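We use cookies to remember your settings. Accept | Decline

Getting marks off a white desk top

Most gray marks on a white desk come from sleeves, laptop feet and pencil. Start with the mildest cleaner. Put a few drops of dish soap in a bowl of warm water, wring out a soft cloth and wipe in straight lines. Go over it again with plain water and dry with a towel.

For marks that stay, mix baking soda with a little water to make a paste. Rub lightly with a fingertip, leave it for two minutes and rinse. Test a corner first on anything glossy.
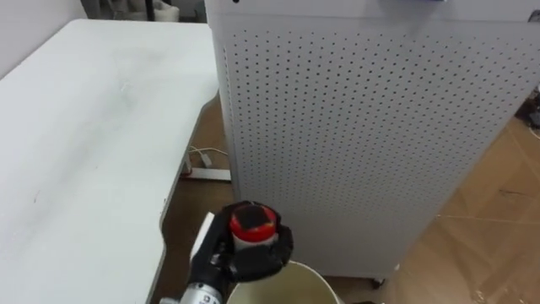
Faint gray smudges on a white table top.

Melamine sponges work too, but they are a fine abrasive and will dull a shiny finish. If you sand out a deep scratch on a painted top, use 2000 grit, wet, and keep the block flat. Let touch-up paint cure for 72 hours before you put anything heavy on it.

Nesrin Bozkurt wrote in to say that rubbing alcohol takes off ballpoint. It does, but keep it away from varnish and shellac.

Next month: sticky drawers.

Copyright Dradlow Home Pages | Contact | Back to top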